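The cup that was supposed to save us from the bin

Yolanda Halvorsen has been selling coffee for 23 years and has been promised an end to takeaway rubbish for most of them. The latest promise is the borrowed cup. You pay a deposit, drink your flat white, drop the cup at any participating cafe and get your money back. It's a lovely idea, and she has plenty to say about it, little of it printable in the scheme's newsletter. We spoke at her cafe, Bastos, after the morning rush, and I had barely sat down before she was on to storage. "They tell you the cups stack," she said. "Of course they stack. Every cup stacks." A mint green one sitting inside a butter yellow one looks very smart, and she'll grant the designers that. Her complaint is about what happens at half past seven, when a tower of them is leaning and the person behind the machine has to pull two apart with one hand while steaming milk with the other.

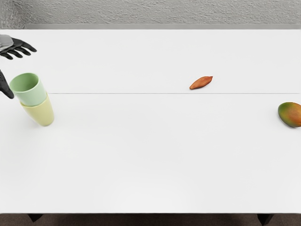
Halvorsen joined the Ternano scheme in April, as one of the first cafes on her strip. She was given 100 cups and a laminated sign. By the end of the first month she had 70 left, and the company described this to her as "healthy circulation".

"Circulation means they come back," she said. "Mine went to live in people's cars."

I put it to her that this is how libraries began too, with people keeping the books. She wasn't having it. A library knows who has the book. Under the version of the scheme she signed up to, the deposit was the only hold anyone had over the customer, and at five dollars it turned out to be a fair price for a decent cup. She reckons some of her regulars saw it as a purchase from the start. One told her they were good for the kids' paint water.

Ternano's view, set out in a glossy booklet she kept under the till, is that a lost cup is still a cup in use, and so every one is a win for the environment. I have read the booklet twice and I still can't find how many uses a cup needs before it does better than the paper one it replaced. There is a graph, but the bottom axis has no numbers on it. I asked the company's press contact for the figure and was sent the booklet.

Then there's the washing. Cups returned to Bastos might have been sold by Edasik, the bakery at the other end of the block, and might have spent a week in a gym bag in between. Somebody has to wash them, and the labour isn't in the fee. Halvorsen's dishwasher is an under-bench Irnberg that was already flat out with the breakfast plates. She says the cups take up a whole rack and come out with a puddle in the base, so they have to be dried by hand with a tea towel.

"So I'm running hot water all day and paying a uni student to dry plastic," she said. "Is that greener? It might be. I'd like someone who isn't selling me the cups to work it out."

She is not against reuse, and got a bit short with me when I suggested it. Before the scheme she gave a discount to anyone who brought their own mug, and still does. The people who did it kept doing it. They wash the thing at home, they know where it's been, and they don't need an app. Her point is that the scheme was aimed at everyone else, the ones who forget, and that a person who forgets a mug will also forget to bring one back.

What about a ban on disposables, so there's no choice? Halvorsen pulled a face. She has heard it proposed at two traders' meetings, both times by people who don't sell takeaway. She thinks it could work if every shop had to do it on the same morning, servo included. If it's left to the independents, the customers will walk across the road to the servo and get the paper cup with the plastic lid.

I wanted to know whether she'd seen anything at all to like. She thought about it while she wiped down the bench. The office workers next door have been good, she said. They come down as a group, they bring the cups back as a group, and one of them seems to be in charge of nagging. She'd happily run the scheme for that office and stop there.

Her agreement with Ternano is up for renewal shortly. A new colour range has been offered as a sweetener. She has asked for a bigger deposit, a washing allowance and the missing numbers on the graph, and so far has been told that her feedback is valued.

"I'll sign when I see the numbers," she said, and went to serve a man who had brought his own mug.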